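Stories > Short fiction > Workshop

The Sorter

By Yasir Bukhari
April

The shared workshop on Bhuiyan Street stayed open until midnight if you had a key, and Daniel had a key. He paid 26 dollars a month for it, plus whatever he used in filament. He had been building the sorter since winter. It was meant to pick up trash and put it in a bin, and so far it had mostly picked up trash.

He called it Rasell, after the street he grew up on. The arm had come in a crate from a closed packaging plant. He had replaced two of the joints and written the control code himself, at home, at the kitchen table, after his daughter went to bed. The code was now 1,546 lines long. He knew this because the editor showed it in the corner, and he had started looking at that number the way other people look at the clock.

The trouble was the wrappers. Boxes were easy. A box had edges, and the program found them and closed on them. A wrapper had a different shape every time it was put down. It slid or folded or came up a little way and dropped. Daniel had tried a softer grip and a harder grip. He had tried coming in from the side. One night he got seven wrappers in a row and called his brother to tell him, and while he was on the phone the arm missed the eighth.

Serpil Dönmez had the bench next to his. She fixed accordions. She did not ask many questions, but she had opinions about noise, and the arm was noisy when it homed.

"Does it have to bang like that?" she said.

"It's finding its zero."

"It should know where that is by now."

He put a strip of felt on the stop and it banged less.

At the end of the month the workshop had an open evening, and there was a sheet by the door where you could sign up to show something. Daniel wrote his name on it and then stood there with the pen for a while. He had told Wondden, the company he drove deliveries for, that he needed the evening off. They took it out of his hours. His wife said she would come if her mother could sit with the girl.

He had 400 practice runs saved on the computer. He spent two nights going back through the failures and sorting them into folders by what had gone wrong. Most of them were the same. The arm saw the printed part of a wrapper as the whole of it. Where the plastic was white or pale, the program treated it as nothing, so the arm reached for a patch of color and got a pinch of film from the middle.

It was such a plain mistake that he got up and walked to the vending machine and back. Then he sat down and changed how the program drew its outline. It took nine lines. He ran it on the old pictures first, without the arm, and the outlines went all the way out to the creased ends.

By then it was past eleven. Serpil had packed up her bellows but had not left. He switched the arm off at the wall to let the motors cool and set the carpet up again with things he had not used before. 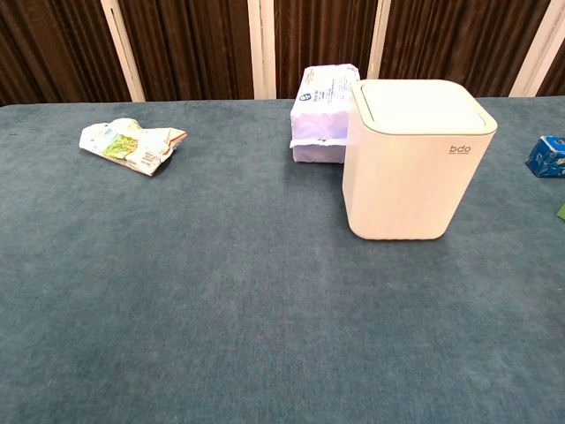

Serpil said he ought to run it now and stop fussing, and that if it could only do the job with trash it had already met, he should find that out tonight and not in front of his wife. She said she would wait ten minutes. After that she had a bus.

Daniel turned the arm back on. It homed against the felt with a dull knock. He loaded the Skemen file, the one he kept for trials he cared about, and checked the new lines once more. There was a bracket missing. He put it in.

"Nine minutes," Serpil said.

He pressed the key and took his hand away from the board.

We use cookies to remember your reading preferences. Accept | Manage settings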